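Garden Diary of the Grastach Horticultural Station

Last updated: 12 February 2014

Entry for the winter pruning and seed period

The station opened at the usual hour. Ground frost was recorded on the lower terraces and had cleared from the upper ones before work began. The soil in the east beds remained too wet to be walked on, and all planned digging there was put off until further notice. Boards have been laid along the path between the cold frames and the potting shed, and staff are asked to keep to them.

Pruning of the apple collection continued. The row nearest the wall is now finished, including the two old espaliers that were left unpruned last winter while the canker was under observation. Infected wood was cut back to clean tissue and burned. The tools were wiped with spirit between trees, as the station rules require. The pears will follow, weather permitting, and the plums will not be touched until summer.

The seed order from Farina was received and checked against the list. It contained 618 packets. The leek and the early carrot were correct. The parsnip had been replaced with a different variety without notice, and a letter has been sent asking for the one ordered. The station does not accept substitutions for trial plots, where the comparison with earlier years depends on the same seed being sown. The remaining packets were entered in the register and put away in the dry store.

Germination tests were begun on the beans saved from last season. A sample of 40 was laid out on damp paper in the warm cupboard. The first reading will be taken in 14 days and entered here. Should the result fall below the standard used for the exchange, the whole lot will be kept for station use and not offered to members.

The sweet peas sown in the autumn are sturdy and have been pinched back to the second pair of leaves. Some mouse damage was found in the end frame, where the lid does not close squarely. Traps have been set. The lid has been weighted with a brick until the hinge can be replaced. 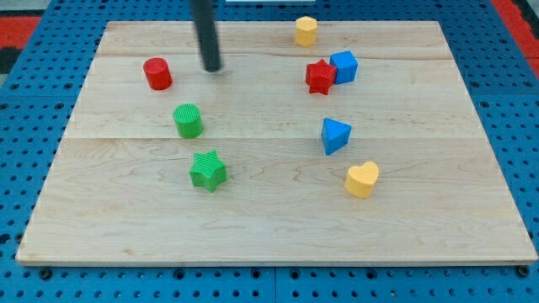 Small colored plastic shapes on a pale wooden board.

The heating in the propagation house was adjusted again. The thermostat at the north end continues to read higher than the glass thermometer hung beside it, and the setting has been raised to make up the difference. The pelargonium cuttings show no harm. The begonia tubers were inspected, and those with soft crowns were thrown out. The others were dusted with sulfur and returned to their trays of dry peat.

A request was received from the Plurnstead garden for onion sets. The station is able to supply 700, in the red and the yellow, and these will be sent when the danger of hard frost on the road has passed. In return, Plurnstead has offered divisions of its late-flowering asters, which are wanted for the long border. A space has been marked with canes behind the phlox.

The compost bays were turned. The oldest bay is dark and crumbly throughout and may be sieved for potting. The middle bay had gone sour at the base, where too many wet leaves were added at one time, and it was opened up with chopped straw. Staff are reminded that leaves belong in the wire cage beside the north gate and are to be kept out of the bays.

The matter of the Trernen boundary hedge was considered once more. The hornbeam has grown well beyond its proper height and now shades the first row of the soft fruit for most of the morning. It was agreed that the top should be reduced before the birds begin to nest. The sides will be left until the following winter, so that the hedge is not cut hard on every face in a single season. The neighboring property has been informed in writing.

Snowdrops are open under the lime trees and the first aconites show color along the drive. The witch hazel is past its best. Hellebore leaves marked with black spot were removed and burned with the apple wood.

Work carried forward: pears to be pruned, hinge for the end frame, labels for the raspberry canes, washing of clay pots, reply to Farina regarding the parsnip.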